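Snack Run, January

Nhi Lục and I have a standing deal - every couple of months we clear out the snack cupboard, and then we go and fill it right back up again. This time we hit two shops on a Tuesday evening, and I came home with way more candy than a grown woman needs (no regrets!). I love looking at the packaging almost as much as eating what's inside.

My rules are pretty loose. If it has fruit on the front, I'll probably buy it. Gummies and soft candies beat hard ones every time, and anything individually wrapped gets bonus points since I can throw a few in my coat pocket and forget them there until spring. Itziar Vidal says I have to try lychee next, so that's on the list for February.

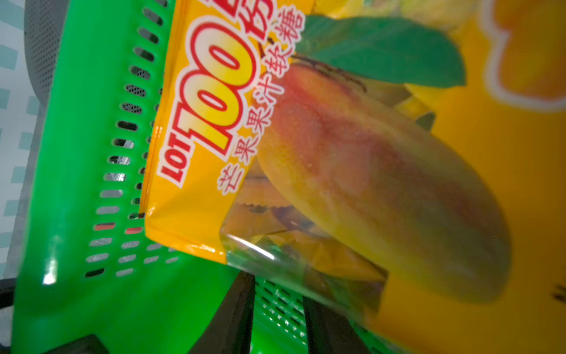

LOT 100 mango juice soft candy, with a big ripe mango on the bag and a little window to see the wrapped candies. Green basket, yellow bag - so cheerful!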